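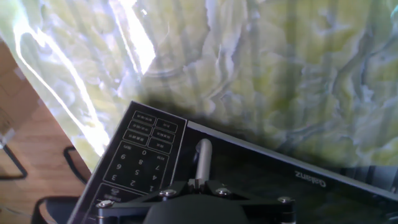 Student robot club takes on the microwave door

July 2024

I stopped by the Solport robotics club this month, and I have to say I did not expect to get so wrapped up in a kitchen appliance. The students have 4 weeks left until their project goes in for the Radevent student challenge, and their whole world right now is a black Galanz microwave with a silver handle.

The job sounds easy (it's a door!), but the arm has to bring its gripper in around the handle, close on it and pull in a curve so the door swings instead of the whole oven sliding across the floor. They named the arm Bura, and the software that steers it is Cusi, which the students wrote themselves over the school year.

Cusi learns from practice pulls that the students guide by hand. The goal is 1,000 of them and when I visited they had 975 logged, so you can imagine the mood in there – somebody had already started a snack fund for the last one. They take turns in pairs, one steering and one keeping notes, and they swap pretty often because it's tiring on the wrists.

I got to try it too! My first pull missed the handle completely and the second one was, let's say, kindly left out of the log.

The keypad is next on their list, and they want Cusi to punch in a cooking time before school starts again in September. The club is open to any Solport student, and you don't need to know how to code to join.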